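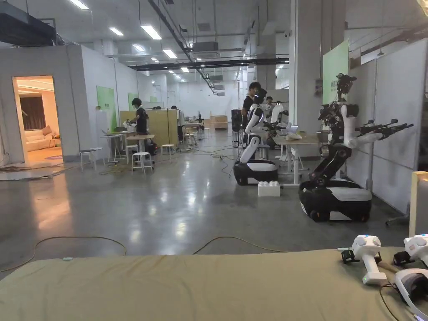
The Defense Ministry's June release on Prustedau says 26 airstrikes destroyed 357 "military targets" in the district and that no homes were hit. It gives no map, no list and no times. We asked for all three and got the same release back with a new subject line. Readers are asked to take the total on trust, and plenty of outlets did. A target can mean a fuel depot or a parked truck. Anyone with a white VR headset and a pair of controllers can be shown a clean strike from any angle the animator likes, and the ministry's briefing clip was an animation from start to finish.

Zixuan Cui went through the open satellite pictures of Prustedau for us. She could match five of the claimed strikes to fresh damage. The rest may be under cloud, or in places she had no pictures of, or they may be padding. She won't say which, and neither will we.
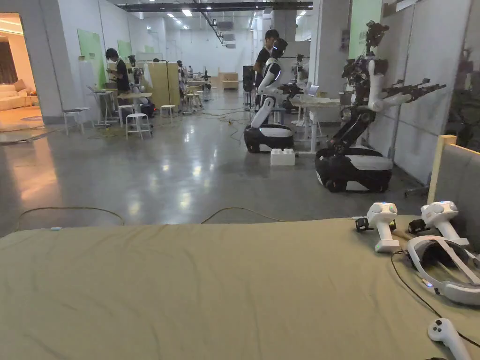 White handheld controllers and a headset on a green fabric surface.

The claim about homes looks weaker still. Ntombi Venter reached two families from the north side of town who described a night raid and a collapsed roof. Their accounts differ on the hour. The ministry's spokesman, Saturnino Villalobos, called the reports "unverified," a word he didn't use for his own figures.
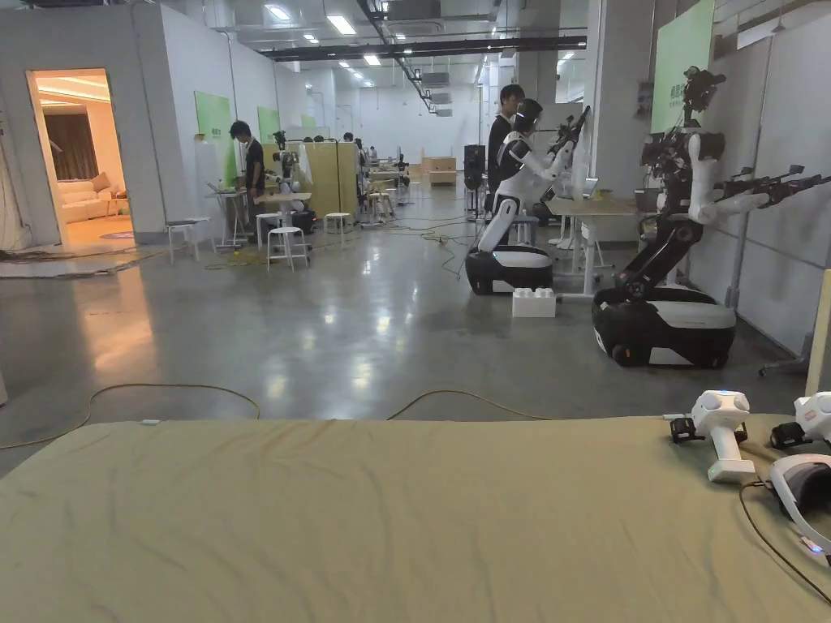
Rutuma Conflict Claims Desk

We have been here before. Last winter's release on the Zimier bridge called it "permanently out of service." Trucks were crossing it within the month, as the ministry's own road bulletin showed. No correction was ever issued, and the original is still up.

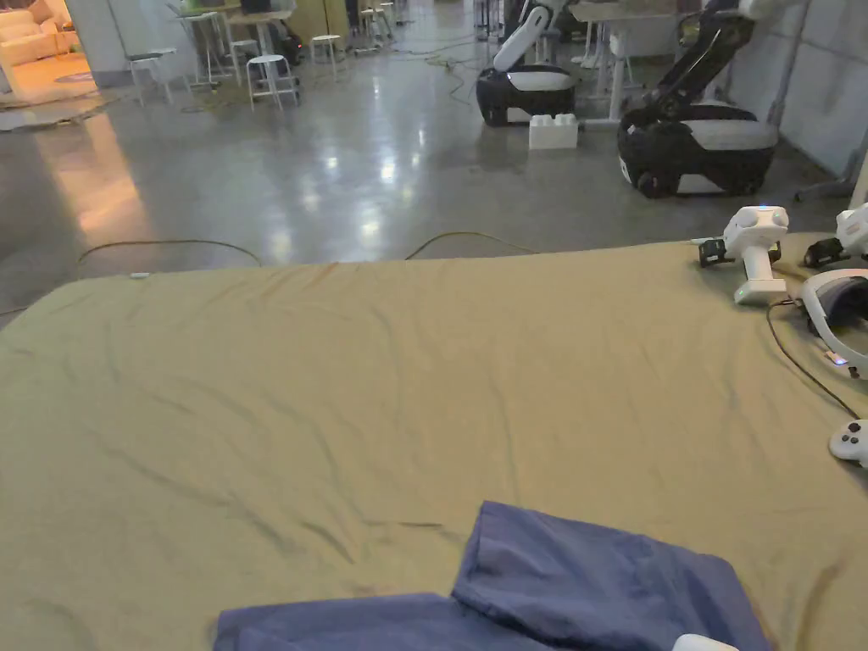

What we have asked for

Coordinates for each strike, the time of each sortie, and whatever the ministry counts as one target. Abilio Tejada is handling the request. The press office says a reply is being prepared, as it did in the Zimier case.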